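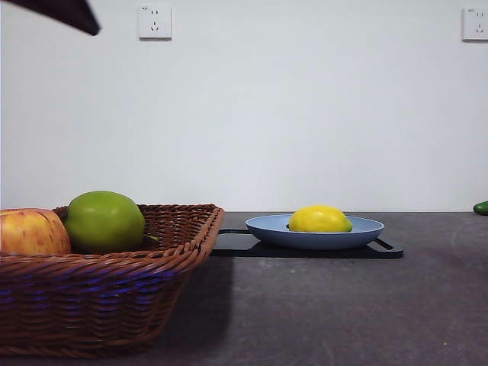 Wicker basket on the gray top, left side, two pieces of fruit in it. Wall outlets behind.

February, notebook, bench by the outlets

Morning. Starting a page for the basket because I said at the meeting that I didn't believe the claim and was told to go and check it myself. Fair enough. The claim, as it came to us from Pleso, is that fruit kept in an open woven basket holds up longer than fruit kept in a bowl, since air gets in through the sides. Everyone nodded. I have eaten a lot of soft pears out of baskets.

First objection, and I'd like it on paper before anyone gets attached to the result: look at the weave. It's tight. Flat strands running sideways over upright ribs, a thick braided rim around the top. If air is moving through that wall in any useful amount I'd be surprised. The sides flare, so the top is a good deal wider than the base, and I'd bet that most of whatever air reaches the fruit comes in from above, same as it would with a bowl. The basket may still win. I just don't think the reason on the Pleso sheet is the reason.

Second objection is the bottom. The base sits right down on the tabletop. No feet, no rack. Whatever is lying on the base is lying on wicker lying on a hard cold surface, and where fruit touches something is where it goes first. Jhun Sebastian says to put it on a trivet. I said then we're testing a trivet.

Where it lives for now: left side of the top, close to the wall but not against it. Please leave it there. Last time we did anything like this (the bread box, see the Hatow pages) it wandered up and down the bench until the labels meant nothing.

Light. There's a bluish-purple sheen across the front of the basket, partway down, which makes several rows look violet. The thing is reddish-brown. I mention it because we were going to judge color by eye, and if the light can turn brown wicker violet I don't trust it to tell me whether a peel has gone dull. Either we carry the fruit to the window to look at it or we drop color from the sheet. I'm for dropping it. Firmness and smell are bad enough.

Outlets. Two on that wall, high up, white plates. Groltorgate wants the small fan plugged in there "to simulate a kitchen." I don't know anybody whose kitchen has a fan pointed at the fruit. If we run it, that's a separate trial with its own page. I'm writing this down because I can see how it will go otherwise: fan on for one afternoon, forgotten, and then we have a lovely result for baskets.

Later, 2:00. Talked it over with Jhun at the sink. He thinks I'm being hard on the basket and asked what would change my mind. Wrote out what I'd accept:

Same fruit, bought together, same bin at the store, split between the basket and a plain bowl.
Both on the gray top, same distance from the wall.
No fan, no cloth over either.
Turned by hand or not turned at all, but the same for both.
Checked every day for 11 days, same hour, one person doing the squeezing.
Soft spots marked on the sheet when found. No saving them up for the end.

He wanted more pieces per container. Agreed, two is nothing. If one of two goes bad you've got a half, and a half will sound like a finding by the time it reaches Hauser. Two in the basket is fine for deciding where it stands and what the light does, which is all I'm using them for. Nobody should quote anything off this page.

On the number that keeps getting repeated. The Pleso sheet says 672 hours. No fruit named, no room temperature, no word on what they compared against. That's four weeks. I can keep an apple four weeks in a coat pocket. I can't keep a banana four weeks anywhere. Until somebody says which fruit, I'm treating the figure as decoration. Wrote to ask. Not holding up the trial for an answer.

Things I do like about the basket, to be fair to it. It's big. You could lay out a week of fruit in one layer instead of stacking it, and I suspect that matters more than anything to do with air. My guess, if the basket beats the bowl, is that it beats it on floor space. Easy to check: use a wide bowl. Jhun says nobody has a bowl that wide. I said the salad one.

Things I don't like. Cleaning. One split plum and the juice is down between the strands and you'll never get it all out with a cloth. A bowl you rinse. If there's old juice in the weave, the next batch starts out with a handicap, so any second run needs either a fresh basket or a liner, and with a liner the sides aren't open anymore, so there goes the whole sales pitch. Raised this with Groltorgate. The reply was that customers like the look. I'm sure they do. I'd put it on my own counter for the look.

Tabletop. There are light smudges on it. Couldn't say if they're residue or just the surface, which is mottled anyway. Wipe it down before the real run, plain water, let it dry fully. Don't use the lemon stuff, I need to be able to smell fruit.

4:40. Went back over the old bread box notes to see how we went wrong. Mostly we stopped writing after day 5 because nothing was happening, then wrote a great deal on the last day. The middle is blank. I'd like the sheet to have a box for every day, including the boring ones, and a plain "no change" counts as an entry.

To do
Find the salad bowl. It was last seen with the Hauser samples.
Buy fruit. Jhun wants pears, I want something that bruises where I can see it. Settle this before going to the store.
Tape marks on the bench for both containers.
Daily sheet, no color column.
Ask Pleso again about the fruit.

Jhun has put his guess in the back of the book: basket, by a day. Mine is no difference I could find with my thumb.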